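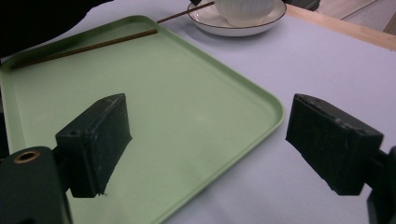
Tray, chopsticks, cup and saucer, with the gripper open over the near side.

I spent most of an afternoon in July setting a table with that thing in my fist, over and over, and I came home less convinced than I went in.

The pitch is simple enough. You don't program the robot. You hold a gripper in your hand, with a camera on it, and you do the chore yourself. The recording is supposed to be enough for a machine to pick the chore up later. Maribeth Manalastas runs the sessions for a project called Pritedeo, and she invited me after I wrote something rude about a Bamard demo last year. Fair play to her.

My chore was table clearing. Pick up a chopstick, put it on the tray, pick up the other, put it next to the first. Try it with two stiff blocks for fingers. A chopstick lying flat on plastic is about the worst thing you could ask a pinching tool to grab, and I kept squeezing air, or pushing the stick along until it hit the rim and stopped. When I did get it, it swung like a compass needle.

Maribeth told me to keep going and not to fuss over the fumbles. I asked who decides which fumbles stay in. She said they throw out the ones where the task isn't finished. So my ugly three-tries-and-a-scrape version counts as a good lesson as long as the stick ends up on the tray? Apparently yes. I still don't love that answer.

They have 1229 recordings of this one chore. That sounded like a lot until I asked how many different tables they were made on. Two. Same trays, same cups, same light. I can believe a robot trained on that will do well on those two tables. Whether it could manage my kitchen, with the wobbly leaf and the mail all over it, is the only thing I care about, and there was no number for that.

Noel Villanueva had the station next to mine and he's a lot more hopeful than I am. His point was that driving a real arm by remote control is so slow and so tiring that you'd never get past a few dozen tries – and he's right, I've done it at Wallico and my shoulders hurt for two days. The handheld version is quicker. I'll give them that. But I caught myself moving in ways no arm on a fixed stand could copy, leaning over, turning my whole body to get a better angle. Some of that must get lost.

The ribbed cup was easier, by the way. Something to hold on to.

I've asked Maribeth if I can come back and watch a robot try it on a table it hasn't seen. She said maybe in the fall.

We use cookies to improve your experience on this site. By continuing to browse you agree to our use of cookies. Accept | Manage settings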